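Evaluating the Lumemel Two-Arm Kit as a Table-Clearing Service
Project report, Group 4
Hala Aoun, Tomoyo Minami, Shamim Gilani

1. What we were asked to do

The Lumemel kit is rented out by Skinden as a pair of arms, two three-fingered grippers and a software license, with the promise that "any team can teach it to tidy up in an afternoon." Our course asked us to find out how long an afternoon is. We had the kit for 30 days in March, which came to several afternoons.

2. Setup

The arms work over a white table with a blue tray on one side and a beige bin on the other. The brochure says clutter. We took this to mean the kind of thing people leave behind after lunch, so the trials used a paper cup, crumpled foil and whatever else was at hand.

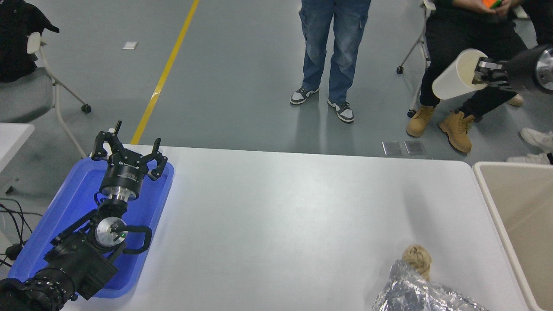 Installation took Tomoyo and Shamim most of a morning. The quick start guide is four pages long, and two of those are warranty. Skinden's support line was polite and fast, and on our second call Genalyn Ignacio sent us the longer manual, which we recommend asking for on day one.

3. Results

We ran 127 trials and scored a trial as a success if the item was picked up, carried and let go of where the task sheet said. By that rule the kit succeeded in 67. Foil did worst. The software plans a grip from the shape it saw first, and foil changes its mind when touched. Cups did better, although a paper cup has no say in how hard it is squeezed, and several finished the day flatter than they started it. 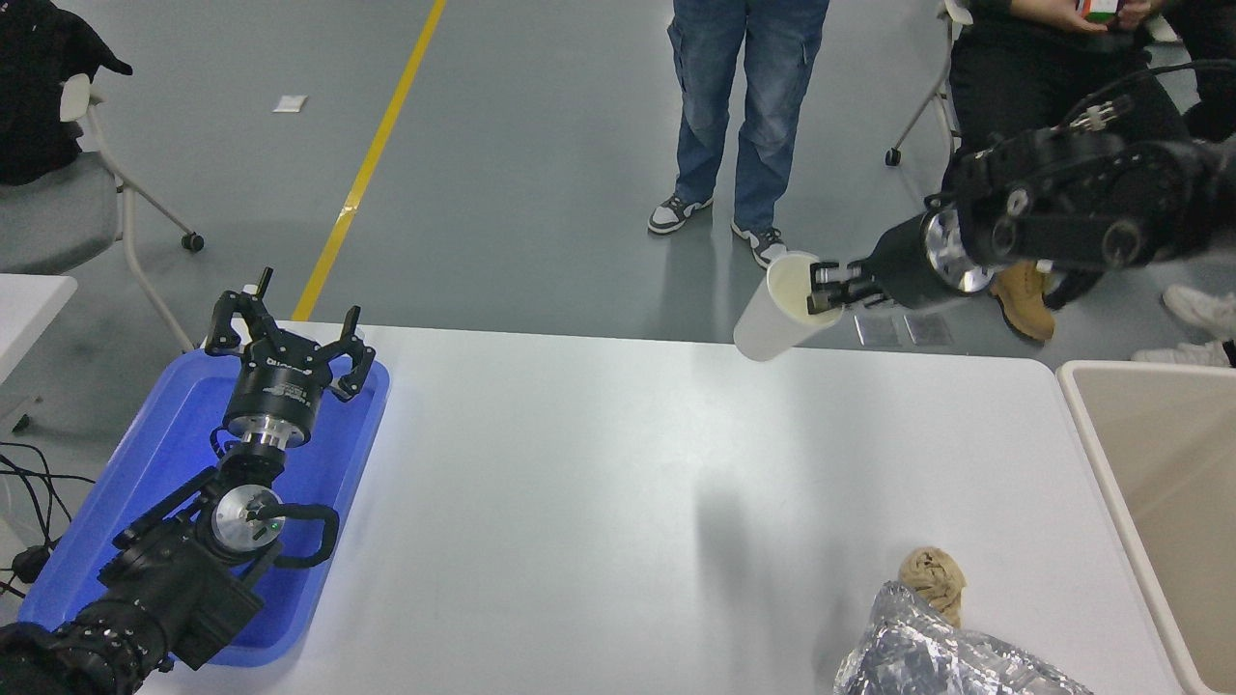 The default grip force is the setting we would change before anything else. It lives under "Advanced" – a menu the quick start guide tells you to leave alone. Once Hala lowered it, we had no more crushed cups and a few dropped ones, a trade we were happy to make.

4. Would we rent it again?

For a class, yes. The arms are solid and the logs are easy to read. For a cafeteria, not at this success rate. Our full trial sheet and force settings are in Appendix B. Appendix A is the warranty.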